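Revised rules for handheld gripper sessions

The new version of our recording rules takes effect on 3rd July. It replaces the sheet that has been taped up since February, which had grown to 9 pages and which most people had stopped reading. Dalia El Fassi cut it down over the spring, and Torbjørn Solheim checked it against what people do during a session. The rules cover anyone who records with the handheld grippers at Lokdale, visitors from Skolteck included. 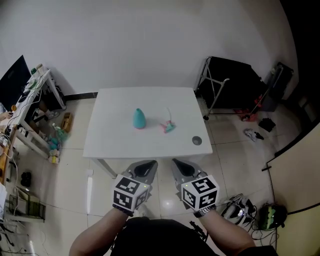

Lokdale Manipulation Group – Data Quality and Safety Notes

Most of the changes concern the marker cubes. A cube has to stay in view of a camera for the position of the hand to be worked out, and a dirty or scuffed face is as bad as a hidden one. Wipe the faces with a dry cloth before you strap in. Don't hold a gripper by its cube, and don't set it down on one. If a cube has shifted on its mount, stop and tell Torbjørn. Pushing it back by eye will ruin the calibration for everyone who uses that pair afterward.

Sleeves and jewelry came up a lot in the comments. The old sheet said no watches at all, and it was widely ignored. The new rule is that a watch or bracelet may stay on if it sits clear of the strap and can't catch on the gripper body. Loose sleeves get pushed up or pinned. If you change what you are wearing on your wrists partway through a set, write it in the session log – the Forsberg project had to throw out a week of clips over this kind of thing, and a one-line note would have saved them.

Objects stay on the work surface, with space between them at the start of each take. Toys with small parts or thin stems are fine, but check them for cracks first. When a task calls for bringing two objects together, close both grippers gently and move one hand at a time until the parts are near each other. Forcing a joint bends the stem and teaches the model a bad habit. Three failed tries in a row and you end the take, reset the objects, and mark the clip as incomplete. Do not delete it. Incomplete clips are useful and we have been losing too many.

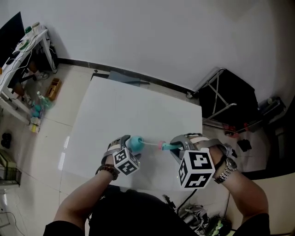 Floor, cables and shoes

The rule for the floor is the one people have asked us to be stricter about. Before the first take, walk the path between the desk and the work surface and move anything you could step on. Headsets go back on the cart when they are not being worn. Cables should run along the wall where they can, and a cable that has to cross the walking path gets taped flat. Shoes belong under the desk or by the door.

Work done at floor level has its own short section now. Kneel on a mat, keep your feet behind you and clear of the cables, and take a break after 3 sets. Anyone else in the room should stay out of arm's reach of the person recording, and should say so out loud before stepping in to reset an object.

The target for the Gakadport set is still 3000 clips. It has not been raised, and no one should skip the checks to get there faster. Dalia goes through a sample from each session and will send back any that come without a log.

Printed copies are on the shelf next to the spare straps. Please take down any old ones you find. Comments on the new version go to Dalia, and questions about cubes or calibration go to Torbjørn.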